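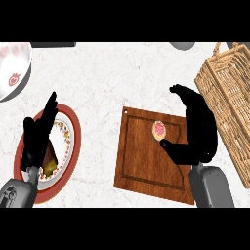

遠隔操作で双腕ロボットに台所仕事を教えるとき、私たちがいちばん長く悩んだのは、操作者にどこまで「いつもの手つき」を許すかという問題でした。手袋型の入力装置をはめてもらい、指の曲がりと手首の姿勢をそのままロボットの手に写すだけなら、配線と較正さえ済めばその日のうちに始められます。ところが、人の手には長年の癖があり、その癖はロボットの手の骨組みとは必ずしも相性がよくありません。図2のシミュレーション環境でいえば、左手は赤い縁の皿にのったケーキの上にかざされ、右手の指先は木のまな板に置かれた小さなタルトの縁に触れています。こうした姿勢を操作者はごく自然に作りますが、記録された軌道を後から眺めると、右手が菓子に触れるころに左手が何を待っているのか、読み取りにくいことがたびたびありました。本節では、この「待っている手」をどう記録し、どう学習に渡したかを、少し回り道をしながら述べたいと思います。

4月　Dardo Godoy、Macario Ibarra

3.2　教示の手順

操作者は12名で、うち2名は以前に別の遠隔操作装置を使ったことがあり、残りの方々はロボットに触れるのも初めてでした。経験のある方が有利だろうと私たちは素朴に考えていたのですが、前の装置で身についた慎重な動かし方がかえって強く残り、最初のうちはむしろ指をほとんど使わず、手首だけで物に寄っていく傾向が見られました。初めての方々のほうは、遠慮なく指を広げ、ときには皿の縁を小指で探るような動きまでしてくださって、見ているこちらが教わることの多い時間でした。

課題は菓子の移し替えを中心に組みました。皿や台の上にある菓子を、もう一方の手の側にある籠や板へ運ぶというもので、持ち替えをするかどうかは操作者に任せています。手順書には始まりの姿勢と終わりの状態だけを書き、途中の道筋には一切触れませんでした。当初の版では「左手で皿を押さえること」という一文を入れていたのですが、これがあると皆が律儀に皿へ手を置きにいき、押さえる必要のない配置でも同じことをするので、予備実験のあとで思い切って削りました。削ってよかったと今でも思っていますが、そのかわり操作者ごとのばらつきは大きくなり、後述する区間分けの作業がずいぶん重くなったことも正直に書いておきます。

一人あたりの収録は、練習を除いて33試行としました。途中で休憩を挟み、疲れを訴えた方にはそこで切り上げてもらって、残りは別の機会に回しています。指を浮かせたまま保つ動作は思いのほか腕にこたえるようで、後半の試行では手首が下がり、それに伴ってロボットの指先も台に近づいていくという、いかにも人間らしい変化が出ました。私たちはこれを除去すべき雑音とは見なさず、疲労の進み具合を示す目印として、試行番号と一緒に残してあります。

入力装置にはRumixの手袋を用い、対応づけの計算には研究室で書いたソフトウェアWijesingheを使いました。人の指とロボットの指では節の長さの比が違うので、関節角をそのまま写すと、親指と人差し指の先が出会うはずのところで互いにすれ違ってしまいます。Wijesingheでは、指を大きく開いているあいだは関節角を優先し、指先どうしが近づくにつれて指先間の距離を優先するように、重みをなめらかに移していきます。切り替えの境目を急にすると、操作者は手の中で何かがはねるような感じを受けるらしく、「つまもうとすると逃げられる」という感想を複数いただきました。重みの移し方を緩めてからは、その種の声はほとんど聞かれなくなりました。

探しているものを入力　検索

3.3　待っている手の扱い

さて、冒頭に述べた「待っている手」です。両手の教示データをそのまま模倣学習にかけると、学習器は動いている手のほうをよくなぞる一方で、止まっている手については、止まっている理由を何ひとつ受け取りません。操作者にしてみれば、左手を皿の上にとどめておくことには、次に戻ってくるための準備とか、菓子が倒れたときの用心とか、単に置き場所がなかったとか、さまざまな事情があるのでしょう。しかし関節角の時系列の上では、そのどれもが同じ平らな線になってしまいます。

そこで私たちは、収録を終えた直後に操作者と一緒に再生を見直し、静止している区間ごとに、ひとこと言葉を添えてもらうことにしました。選択肢は設けず、自由に話していただいて、それを後から「備え」「支え」「休み」の三つにまとめています。まとめる作業は著者がそれぞれ独立に行い、食い違ったところは録音を聞き直して相談しました。集まった区間は600を超え、いちばん手間がかかったのは「備え」と「休み」の境目でした。話しているうちに操作者自身の説明が変わっていくことも珍しくなく、ある方は同じ場面を最初は休みと言い、再生をもう一度見てから、いや、落としそうで怖かったのだと言い直されました。こういう場合には言い直した後の言葉を採り、前の言葉も注記として残しました。

得られたラベルは、両手の次の目標姿勢を予測する補助課題として学習に加えました。モデルの本体は変えず、静止区間に入ったときだけ、ラベルの予測誤差を小さな重みで足すという、ごく控えめなやり方です。大きな重みも試してはみたのですが、そうするとロボットはいかにも思慮深そうに手を止めるばかりで、肝心の菓子になかなか近づきません。研究室ではしばらくこの振る舞いを「お茶の前の沈黙」と呼んでいました。重みを下げると沈黙は短くなり、片手が作業をしているあいだ、もう一方の手が戻り道をふさがない位置に控えるようになりました。

比較のために、ラベルを使わない条件と、静止区間をすべて切り捨てて動いている部分だけをつないだ条件も用意しました。後者は動作が速く、画面で見ている分には気持ちがよいのですが、つなぎ目で両手の位置関係が不連続になるためか、板と籠のように隣り合った目標の間で手首どうしが近づきすぎる例が目立ちました。速さだけを評価の物差しにしていたら、私たちはこの条件を選んでいたかもしれません。詳しい数値は次節の表に譲りますが、読者の皆さんにはぜひ、表とあわせて再生用の軌道も動かしてみていただければと思います。

なお、場面の作成にはTrivovitzの素材集を、描画と物理計算にはDrukiaを利用しています。菓子は剛体として扱ったので、クリームがつぶれたり生地が欠けたりといった変化は起こりません。タルトの縁を強くつまんでも崩れないというのは、菓子を作る人からすればずいぶん都合のよい世界でしょう。実際、操作者の中には力の加減を気にして、なかなか指を閉じられない方もいらっしゃいました。この遠慮もまた軌道の中に残っており、指先が菓子の縁に届いてから閉じ始めるまでの間の長さとして現れます。柔らかい物体を扱える環境に移したとき、この間がどう変わるのかは、同じ操作者の方々にもう一度お願いして調べる予定です。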